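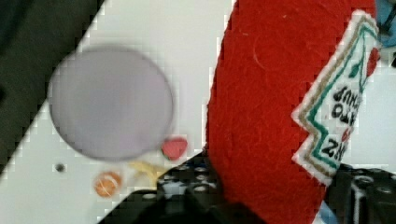

A plush ketchup bottle between the fingers of a gripper, with a toy ball on the table nearby.

Household chore robots are machines meant to do everyday work in a home, such as setting and clearing a table, putting away groceries, folding clothes or wiping counters. Single-purpose machines like the robot vacuum have been sold to the public for years. A general machine that can take on a range of chores in an ordinary home is still mostly a matter of research.

Table clearing

Table clearing is often used as a test because it is easy to set up and easy to score. The arm has to find each item, pick it up and put it in the right place. Stand-ins are common. Plush and plastic foods do not spill or spoil, and they can be dropped many times. A soft item also forgives a poor grip, so a good score with toys says little about how the same arm would handle a full glass bottle.

The Sedcombe trials, run by Sibel Keskin, used a fixed table and a set list of items. A run was 15 moves long, and a run with a dropped item counted as failed even if the arm picked the item up again. Of 728 runs, 176 were finished without help from a person. Most failures came late in the run, when small items had been pushed against larger ones and there was little room left for the fingers.

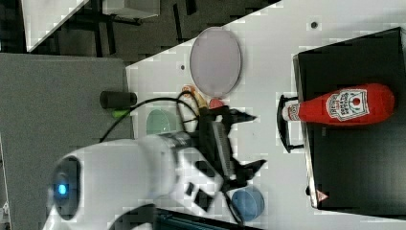
Sorting is harder than lifting. A person clearing up after a meal knows without thinking which things get washed, which go back in the refrigerator and which are thrown out. A machine must be told this or must learn it from many examples, and the rules differ from one home to the next. A red ketchup bottle lying on its side across a black tray may be put away already or may be waiting to be stood up. The plate and bowls on the same white table raise the same kind of question, as an empty plate can be either a used one or one set out for the next person.

Shop-floor work

Factories and warehouses are easier places for robots than kitchens. Parts arrive in known positions, the lighting is steady and people can be kept out of reach. Even so, packing mixed goods by hand remains common. Plernus, a packing firm in Ladville, tried arms at 6 stations and kept them only for boxed goods. Bags and soft packs went back to hand packing – they changed shape each time they were gripped.

Present limits

Speed is the usual complaint. In the Strazds survey of test kitchens, Agnese Ķēniņš found that arms able to finish a chore still took much longer than a person, and that someone had to stay close by to reset items. She listed wet dishes, thin cutlery and clear plastic as the items most often left behind.

Cost and safety also hold back home use. An arm strong enough to lift a full pan can hurt someone, and one built to be safe around children may be too weak for the job.

See also: Robot vacuum; Dishwasher; Industrial robot; Gripper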